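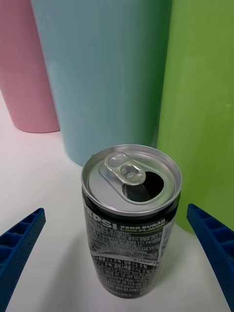
Joltura Community Help
Search all topics Search Clear
Home > Kitchen and Pantry > Drinks

Short cans of Pepsi Zero Sugar Lime with Korean labels — how do I read them, and what do I do with the tab?

Posted by Zoldale

Hi everyone! I found these little black cans at a Korean grocer and I'm completely hooked, the lime is so good. The brand and flavour are in English but everything on the side is in Korean, and I'd love to know what I'm drinking (my partner has to watch his sugar). I've also got a bag of empties for the deposit return and I'm never sure whether the tab should be flipped back down, pulled off or left standing. Last thing, does an opened one keep in the fridge? I usually only want half.

Last updated: September

3 replies

Drultik

Great find! You don't need much Korean for the nutrition part. Look for the lines where a number sits next to g, mg, % or kcal, because those are written the same way as at home. The words to match up are 당류 (sugars), 나트륨 (sodium), 탄수화물 (carbohydrate) and 카페인 (caffeine). Long strings of digits with no unit after them aren't nutrition figures, so skip those. A phone translator does a pretty good job too, but the can is round and the print is tiny, so turn it a bit at a time and take two or three overlapping photos — one big photo always comes out as gibberish for me. If sugar is a medical thing for your partner, get someone who reads Korean to check it once and write it on the fridge. 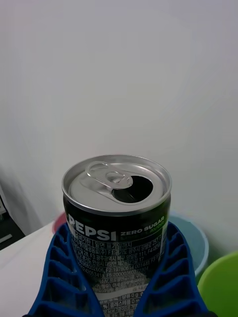 Tabs and the deposit bag

Leave them on! The tab is aluminum like the rest of the can and a loose one is so small it can fall through the sorting. I push mine back down flat so it doesn't snag the bag or my fingers. Quick rinse, upside down on the rack, done. Don't crush them if your depot scans barcodes. We took in 370 after our street party and not one got turned away, I was thrilled!

Heffernan

just drink the whole thing, its a small can lol

joltura_reader18

Half a can goes flat overnight whatever you do. Foil over the top helps with fridge smells and that's it. I tip the leftovers into a small screw-top bottle, filled nearly to the top, and it still has decent fizz at lunch the next day. Also fantastic frozen into ice cubes for the next can!

454 people found this page helpful

Related topics
Reading Korean snack labels
Which containers carry a deposit?
Getting sticky rings off a white tabletop
Best lime drinks without sugar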